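**FOR RELEASE: December 31, 2020**

# Isiden Will Not License Its Catalogue to "Ruawai", and Doubts the Show Needs It

Independent label Isiden has declined a request to use the Jesonia single "Foreo" in the closing episode of the streaming drama *Ruawai*. The label is issuing this statement after the show's publicity described the song as "confirmed", a word Isiden did not supply and would not have chosen.

The request arrived in October. It offered a flat fee, no approval over the final cut and the promise of "global exposure". Isiden has heard a good deal about exposure over the years and has yet to see it turn up on a royalty statement.

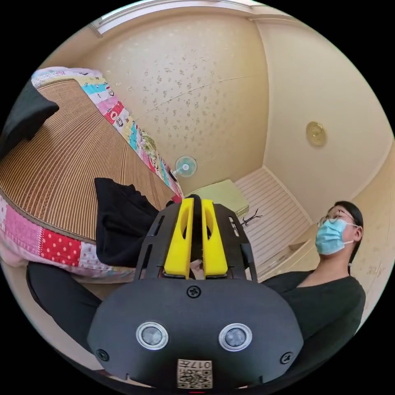 The label also asked to read the script pages. It received a one-line summary calling the moment "emotional". A second request went unanswered for 14 days, after which a trailer appeared with a cover version that sounds, to our ears, very much like an attempt to go around us.

We are told the cover is an original composition. We look forward to hearing how that was arrived at.

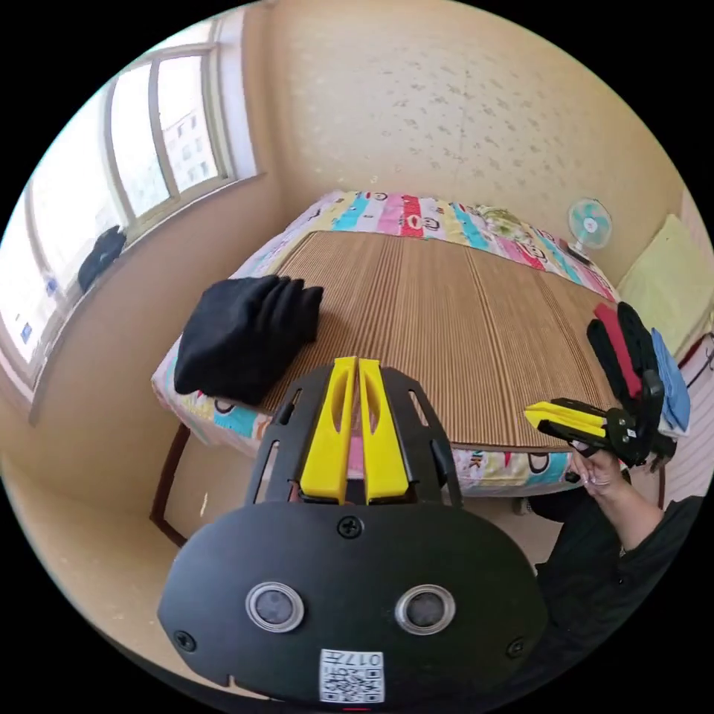 ## What the label will and won't do

- Isiden will consider screen licences where the band can see the use beforehand and the fee is set out in writing.
- It won't grant open-ended rights across every territory and format, whatever colour the cheque is.
- It won't comment on whether fans should watch the finale. Some of us probably will, with modest expectations.

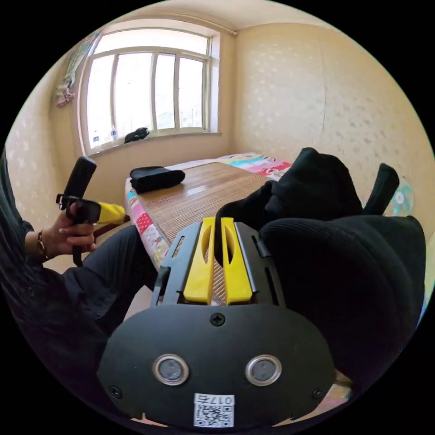
## About the single

"Foreo" was pressed in a run of 1000 seven-inch copies and remains available from the label's mail-order shop. Claims that a television placement would "introduce" the song to its audience are, in our view, generous to television.

Media enquiries should be sent to the Isiden press desk. The label's office reopens after the New Year holiday.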